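The grippers that need a Sunday off

Most of what gets written about robot hands is about what they can pick up. Far less is written about the screws. At Elleso, a small firm that builds and looks after gripping tools, the screws take up most of the week.

The tool in question is called the Derese. It is a two-fingered gripper held in the hand, made largely of 3D-printed parts, and a person carries it through ordinary jobs while a camera on it records what the fingers do. The recordings are used to teach a fixed arm, the Storumari, to do the same jobs. The arm wears an identical set of fingers. If the two sets drift apart, the arm learns from a hand it no longer has, and the trouble shows up weeks later as a robot that closes slightly short of a cup handle.

So the fingers are checked. The workshop in Kundness keeps a paper sheet for each gripper, and the sheet goes with it when it changes desks. The one I was shown had 1,220 grips on it since its last full strip-down, written in three colours of pen.

A strip-down starts with the pads. Each is a rectangular block screwed to the end of its linkage, and the screws go into printed plastic, so they are turned by hand with a short driver. Power drivers were tried in the first year. They saved a few minutes and ruined a good many pads, and the rule against them is now taped inside the lid of the toolbox.

Next come the arms. The moving joints run in metal rings pressed into the print, and a ring that has worked loose can be felt before it can be seen. The technician holds the arm still, rocks the pad from side to side and waits for a click. A click means the arm is replaced. Glue was the old answer, but a glued ring tends to sit at an angle, and then the finger closes on a curve.
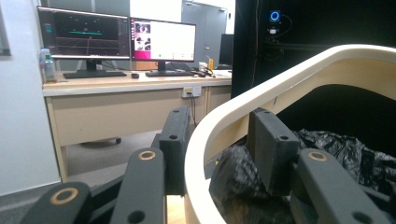 Can the fingers simply be printed again when they wear out?

They can, and the arms usually are, but a new pad has to be matched to its opposite number before it goes back into use. Pads are printed, left overnight and measured in pairs, and a pair that doesn't agree is thrown away together.

The waste rate used to be much worse. One batch of 262 pads gave only 111 that could be used, and the cause was a spool of filament that had been left open near a radiator. Spools now live in a sealed cupboard with a humidity dial on the door. Whoever opens the cupboard writes down the reading, which is dull work, and the column has gaps in it every August.

After the pads go back on, the gripper is closed against a steel gauge block, opened fully and closed again. The gap is read at both ends of the travel. If the fingers meet at the tips first, a shim goes behind one pad. If they meet at the root first, the arm is swapped, as a shim there only moves the fault along. Then the camera is checked against a printed board, because a knock that bends nothing in the fingers can still turn the lens a little.

The last part of the job is a set of plain tasks done by hand: lifting a bag, turning a bottle cap, picking a sheet of card off a flat table. The card is the hard one. A gripper that passes on the gauge block and fails on the card goes back to the start.

All this takes a morning when it goes well. The makers of the first version expected a pair of pads to last 649 hours. In use they go for up to half that, depending on what is being handled. Cardboard is rough on them - grit from the floor is worse.

Sunday is the one day no Derese leaves its rack. The grippers hang with their fingers open, so that the linkage isn't resting under load, and the printers run the week's spare arms. On Monday the first job is to take the parts off the beds and trim them, and the second is to find out which of the sheets hasn't been filled in.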